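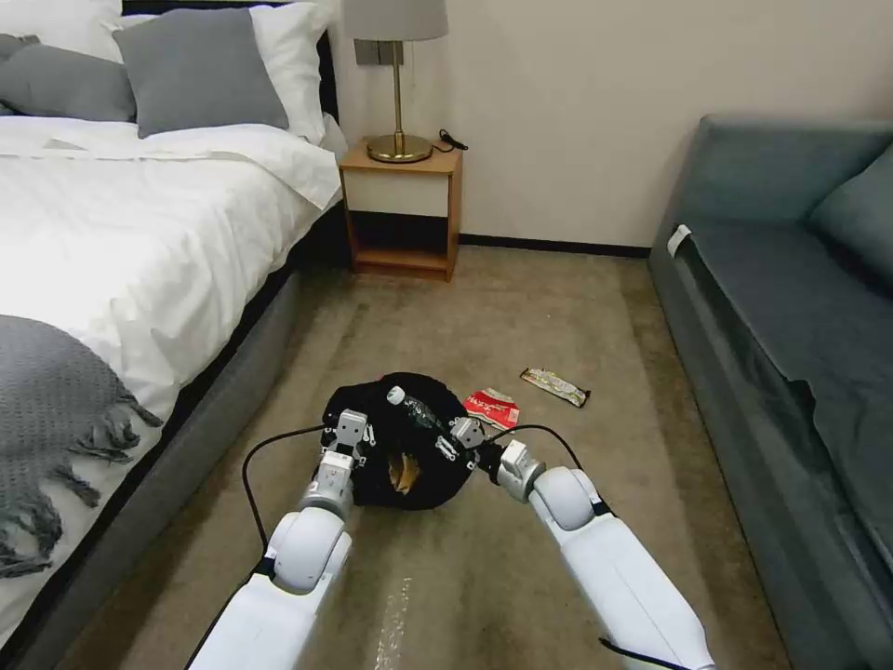 4. Remise en ordre du sol et regroupement des petits articles

4.1 Objet

La présente section décrit la collecte des emballages, bouteilles et denrées individuelles laissés au sol dans une chambre moquettée. Elle complète la section 3 (literie) et précède la section 5 (aspiration). Elle s'applique aux chambres des résidences Rondedero et Virkidel, hors suites avec cuisine.

Rédaction : Valter Henriques. Relecture : Sabina Khan. Version de septembre 2020.

4.2 Matériel

Sac souple Skilmont en tissu noir, contenance 17 litres, un par chambre.
Étiquette de chambre, modèle Sárközi, 125 mm de long.
Chiffon sec.
Gants à usage unique, si un emballage ouvert est présent.

Note : le sac n'a pas de fond rigide. Posé vide, il s'affaisse ; son ouverture doit être dégagée à chaque reprise du remplissage.

4.3 Préparation du poste

1. Terminer la mise en place de la couette et des oreillers. Aucun article ne doit être posé sur le lit pendant la collecte.
2. Relever les franges du plaid si elles touchent le sol.
3. Vérifier que le cordon de la lampe de chevet reste sur le plateau du chevet, côté mur. Un cordon qui pend est à replacer avant de continuer.
4. Poser le sac à plat sur la moquette, à distance du bord du lit. Laisser un dégagement de 30 cm de chaque côté du sac.
5. Écarter les bords de l'ouverture à deux mains et les rabattre vers l'extérieur.

ATTENTION : ne pas poser le sac sur le chevet. Le pied de la lampe est étroit et l'ensemble bascule au moindre accrochage d'une anse ou d'un pan de tissu.

4.4 Tri préalable

Les articles sont triés avant d'être mis dans le sac. Trois cas se présentent.

a) Article fermé, emballage intact : à conserver. Le placer dans le sac, étiquette de chambre jointe.
b) Emballage vide ou entamé : à jeter. Ne pas le mélanger aux articles conservés.
c) Bouteille : contrôler le serrage du bouchon. Une bouteille mal fermée est vidée au lavabo, puis traitée comme un déchet.

Les inscriptions en langue étrangère ne dispensent pas du contrôle. En cas de doute sur la nature d'un produit, le conserver et le signaler sur la fiche de chambre.

4.5 Remplissage du sac

1. Placer d'abord au fond les articles plats en papier (pochettes, dépliants).
2. Maintenir le bord gauche du sac et présenter l'article au-dessus de l'ouverture.
3. Introduire les sachets souples inclinés, un angle vers le bas. Présentés à plat, ils prennent appui sur les plis du tissu et ressortent.

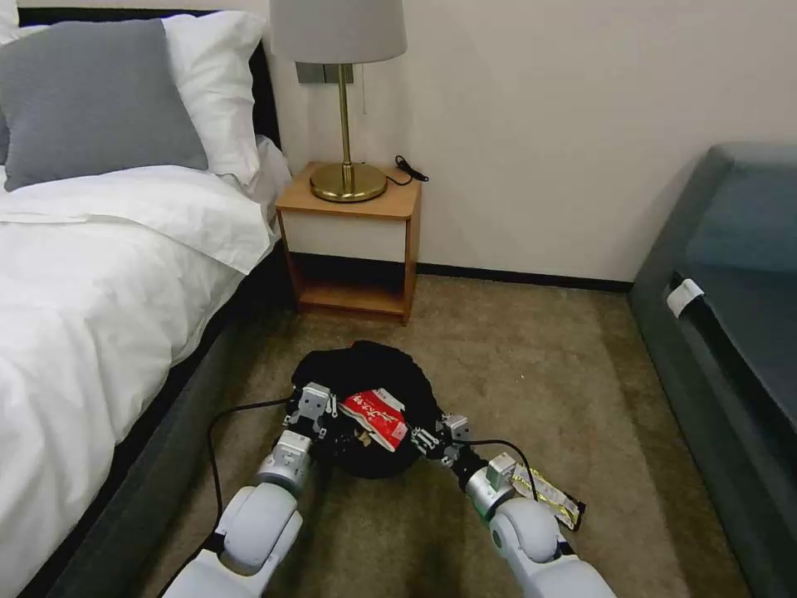

Figure 4-2. Introduction d'un sachet rouge dans l'ouverture du sac. La barre emballée, jaune et argent, est encore sur la moquette, à droite.

4. Accompagner le sachet jusqu'à ce qu'il soit entièrement sous le niveau du bord. Ne pas tasser.
5. Ajouter les barres emballées dans le sens de la longueur, contre la paroi.
6. Coucher la bouteille en dernier, bouchon orienté vers l'ouverture. Elle ne doit pas appuyer sur les sachets.
7. Redresser les bords du sac et les rapprocher. Ne pas nouer.

Note : si l'ouverture se referme en cours d'opération, retirer la main, déplier le tissu et reprendre à l'étape 2. Tirer sur un seul bord déplace le sac et renverse son contenu.

ATTENTION : charge maximale 27 N. Au-delà, la couture du fond n'est plus garantie. Utiliser un second sac et reporter le numéro de chambre sur les deux étiquettes.

4.6 Contrôle du sol

1. Inspecter la moquette le long du sommier, puis sous le chevet.
2. Passer la main à plat à l'emplacement où se trouvait le sac. Les languettes d'ouverture des emballages se logent dans les fibres et bouchent la buse de l'aspirateur.
3. En présence de miettes, ne pas frotter. Elles sont reprises à la section 5.
4. En présence d'humidité, tamponner au chiffon sec et différer l'aspiration de 30 minutes.

4.7 Dépose du sac

Fixer l'étiquette sur le bord du sac, face écrite visible. Déposer le sac dans la penderie, sur l'étagère basse. Si la chambre n'a pas de penderie, le placer au pied du lit, côté opposé au passage. Inscrire sur la fiche de chambre le contenu du sac et l'heure de dépose.

Pour une chambre libérée, le sac est remis à l'accueil avec la fiche. Les denrées conservées suivent alors la procédure des objets trouvés (annexe B).

4.8 Entretien du sac

Retourner le sac et le secouer après chaque usage. Lavage à 30 °C, sans adoucissant, séchage à l'air libre. Réformer tout sac dont la couture du fond présente un fil rompu.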